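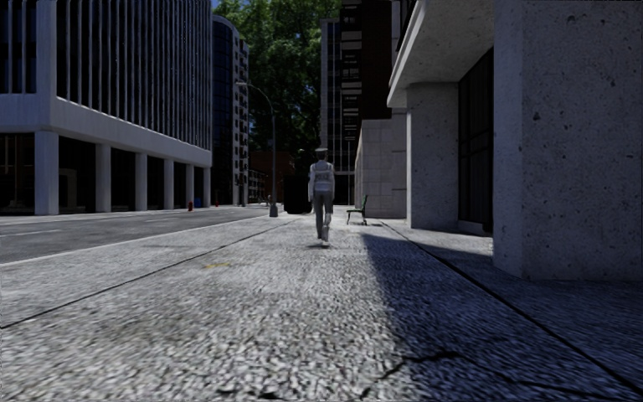
Drivent questions "silent office" claims as it takes on Talska House ceilings

Interior contractor Drivent has been appointed to replace the suspended ceilings and meeting room partitions at Talska House, a six-storey office building let to several tenants. Work starts in January and covers 43 rooms over four floors.

The firm says it took the job on one condition: that no figure for noise reduction would be promised until the rooms had been tested with people and furniture in them.

"Every brochure that lands on my desk says its panel will make an open-plan floor silent," said Wakana Kaneko, contracts manager at Drivent. "I have yet to stand in one. Most of the noise goes over the top of the wall or under the door, and a nicer panel does nothing about either."

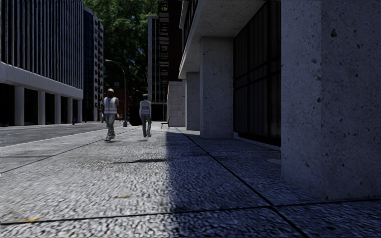 Will the new partitions make the meeting rooms soundproof?
They will cut down how much speech carries into the next room, but a raised voice will still be heard through them.

Two partition systems, from Kurex and Sastry, were put up in trial rooms on the second floor. Drivent has not named a winner. Both makers supplied laboratory results, and the firm says it read them with interest and set them aside, as a laboratory wall has no sockets, pipes or badly hung door in it. 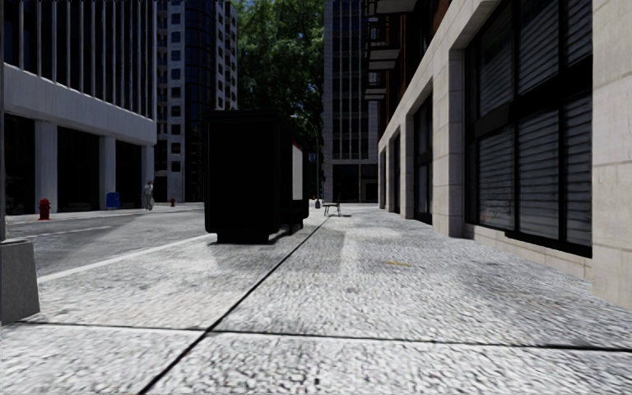 The trial rooms will stay up for 10 weeks. Tenants have been asked to hold ordinary meetings in them and write down what they hear from next door. Door seals will be changed halfway through, with the walls left alone, to see which makes the greater difference.

Virgilio Villanueva, who manages Talska House for its owners, said the last refit had made him wary. "We paid for acoustic ceilings over 10 years ago and were told the problem was solved. The complaints carried on the week the ladders went."
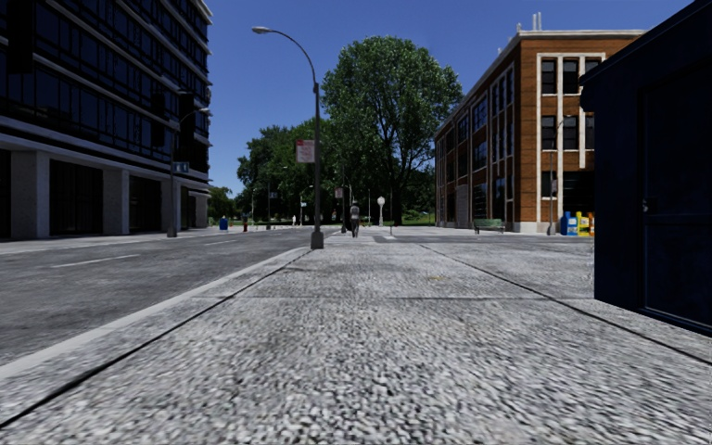 Existing ceiling grid will be kept where it is straight and sound. Drivent makes no claim that this is greener until the waste has been weighed.

Test results, good or bad, will be sent to all tenants before the main order is placed.

Ends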